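Pant Two-Arm Bench, Mk 2
Shared workshop build - equipment page
Maintained by Deepak Rawat and Erzsébet Pálfi

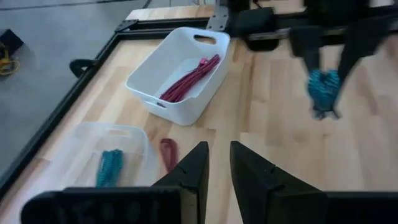
The Pant is a bench-mounted pair of small arms for sorting and moving light, floppy parts. Rope is the usual test material. It keeps its shape badly, catches on finger tips and shows up a poor grip sooner than blocks do. The standard exercise uses dark red and teal braided rope, with an open bin for each colour.

The bench may be booked by any member who has done the induction. Drawings, the parts list and the control files are in the Pant folder on the workshop server.

Table and frame

The top is light wood in a butcher-block pattern, bordered with black aluminium extrusion. Corners are joined with black metal bracket plates. Spare holes in the plates are free for fixtures, but do not drill new ones. The wood is left bare of mats. Mats were tried on the Mk 1 and the edges lifted under the fingers.

Do not clamp anything to the extrusion on the side where an arm is mounted. The joint housings pass close to it at full reach.

Grippers

Each arm carries a two-fingered black gripper. The fingers on the near arm taper to a point, with a small notch near the upper inner edge. Fingers are printed in the workshop and count as consumables. Print them flat, solid, and sand the gripping face only.

Finger life on rope is nearly 3,000 closures. Change both fingers on a gripper together. Mixed pairs close off-centre and the bundle rolls out.

Wrist camera

A small camera is fitted at the wrist, looking out past the fingers. Focus is fixed. Quick moves with hanging rope will blur, so slow the arm before using a picture for colour checking. The clear bin has given more trouble than the white one - its frosted walls are hard to pick out against pale wood. Hemant Bhardwaj's edge-finding script copes if the bin position is entered by hand at the start of a run.

Control

Both arms run from one Vundance controller board at 60 updates a second. The Mekell software handles paths and keeps the arms out of each other's space. It knows nothing of loose rope. Leave clearance under a hanging bundle when setting the carry height, and allow for swing after a stop.

Power comes from a single Flutier supply. Switch the supply on before the board. If the arms are out of step at start-up, power down, park both by hand and begin again.

Bins

Any light bin with an open top will do. Set the bin position in the table file after moving one, even by a finger's width. Cut-out handles are useful for lifting by hand but the software treats the walls as solid.

Known faults

Short loops lying flat on the wood are often missed on the first pick. Lower the approach height by 2 mm and try again.

Cable slack at the shoulder of the far arm needs a better clip. Rekha Bhatia has a drawing for one, due to be printed in December.

Booking and spares

Ask Leonor Vieira for induction and for finger blanks. Log every finger change in the bench book, with the closure count from the screen.

Page last changed Sun 12 October.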